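Dormant account fees: check your old casino balances

Several readers wrote in February about the same thing. They had left a small amount of money in an online casino account, forgotten it for a while, and logged back in to find less than they left, or nothing at all. In most of these cases the casino was within its own terms. The money went to a dormant account fee, sometimes called an inactivity or administration charge.

These fees are easy to miss. They usually sit well down in the general terms, a long way from the bonus rules that most of us do read, and they don't come up when you open an account.

How the charge works

A casino decides that an account is inactive once a set period has passed without a certain kind of activity. After that it takes a fixed amount each month until the balance is zero or you come back. Most will not push you into a negative balance, but read the wording, especially on sites that also offer a credit line or a prepaid card.

What counts as activity varies more than you would expect. At Uvcombe a login is enough to reset the clock. At Breline you have to place a real money bet, and a login or a free spin does not count. Saodah Osman lost $64 at Breline this way. She logged in every few weeks to look at the promotions page and assumed that kept the account open. Support pointed her to the clause and declined to refund it. She then sent a written complaint, and Breline returned half as site credit with no wagering attached. 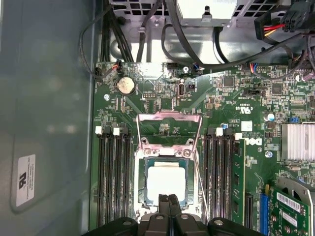 Processor socket with the load plate lifted.

The notice period

A fair operator emails you before the first charge and gives you time to withdraw. Uvcombe says it will give notice. Breline's terms say it "may" do so, and Saodah found nothing in her inbox or her spam folder.

If you signed up with an old email address, update it now. The same goes for your phone number. Aiman Tjoa had changed carriers since he last played, and the login code kept going to a number he no longer had. It took him 13 days to get back into his account, and a fee was taken while he was waiting. The casino reversed that one when he showed the dates on his support ticket.

Keep the ticket number for anything like this. A chat transcript is better still. Ask for it before you close the window, as a lot of sites don't save it on your side.

Small balances and the minimum withdrawal

The harder problem is a balance that is too small to take out. If the minimum withdrawal is $20 and you have $14, you can play it, top it up, or let the fee eat it. Some casinos will pay out a balance below the minimum if you ask to close the account for good. It isn't advertised. Ida Hollmann asked for this at two sites. One paid her by bank transfer the same week, and the other told her to deposit more, which she did not do.

Be careful about topping up just to reach the limit. Many casinos require you to bet a deposit at least once before it can be withdrawn, and you can easily lose more than the amount you were trying to rescue.

E-wallets charge too

Check the wallet as well as the casino. Kullance has its own inactivity fee and counts only money going in or out, so a wallet you opened for one casino can start to cost you a year later. Fiachra Moriarty had $70 sitting in his when the first charge came off. He moved the rest to his bank that evening and closed it.

If you plan to close a wallet, first make sure no withdrawals are pending to it. A casino payment sent to a closed wallet normally bounces back to the casino, but it can take weeks to show up, and you may be asked to verify a new payment method before they will send it again. 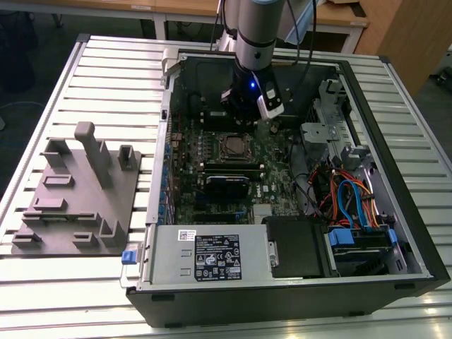
What to do this month

Make a list of the casinos, poker rooms and bingo sites where you have ever deposited. Searching your email for "welcome" and "deposit" will find most of them.

Log in to each one and write down the balance. Look in the terms for the words "dormant" and "inactive." Note the period, the fee, and what resets the clock.

Withdraw what you can, and then ask for the account to be closed in writing. An account that you simply stop using is still open. If you have excluded yourself from a site, do not try to log in. Contact support by email and ask them to return any remaining balance.

If a fee has already been taken and you had no notice, complain to the casino first and give it the time its complaints page asks for. After that you can take it to the licensing body named at the bottom of the site.

Next issue: Aiman Pasaribu goes through the loyalty point rules at Ostrowski, including when points expire.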